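Grultcombe glassware drive passes its goal with a week to go

By Hala Nimri
Jul 18, 2021
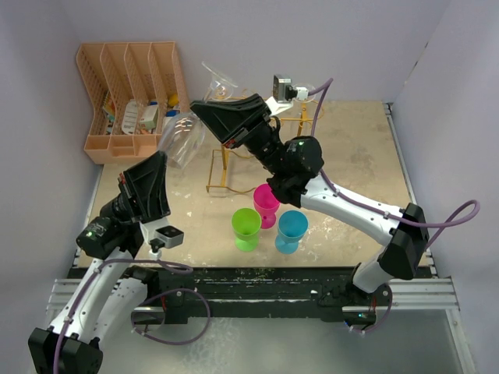
A clear wine glass and a golden wire rack at the Semaan Hall glassware drive.

GRULTCOMBE - A drive to restock the shared kitchen at Semaan Hall has brought in 238 pieces of glassware, organizers said, and donations will be accepted through next weekend.

The hall rents its kitchen and main room for weddings, school dinners and other gatherings. Its supply of stemmed glasses had been shrinking for years, and a shelf that came down in May broke most of what remained. Groups that booked the hall in June had to bring their own or use plastic cups.

Tala Sabbagh, who handles bookings, set a goal of 200 pieces. She expected mostly tumblers.

"People keep wine glasses they got as wedding gifts and never use," Sabbagh said. "We got a lot of those. Some came in the original box with the card still inside."

Donors do not need to bring full sets. Wine glasses, water glasses and champagne flutes are all welcome as long as they are clear and have no chips. Colored glass and crystal with metal trim cannot be used, as the hall's dishwasher is too hard on them.

Each donated piece is checked along the rim and at the base of the stem, then washed and stood on a rack before it is put away. So far 17 pieces have been turned down, most of them for small chips. Those went to Shiela Catacutan, who teaches a mosaic class on Bondik Street and asked for the rejects.

The glasses will be stored in divided crates on the lower shelves of the pantry, with 30 to a crate. The old shelf has been replaced and will hold table linens only.

Majdi Tannous, who has booked the hall for his daughter's graduation dinner in August, dropped off a box of goblets on Thursday. He said he would have had to rent glasses from a supplier outside town otherwise.

Renters will not be charged extra to use the new stock. Broken glasses are to be reported on the checkout sheet, and there is no fee for the first 5 in any one booking.

Donations can be left at the side entrance on Numar Road from 9 a.m. to noon daily. Glasses should be wrapped in newspaper or dish towels and the box marked "fragile." Towels will be returned if a name is pinned to them.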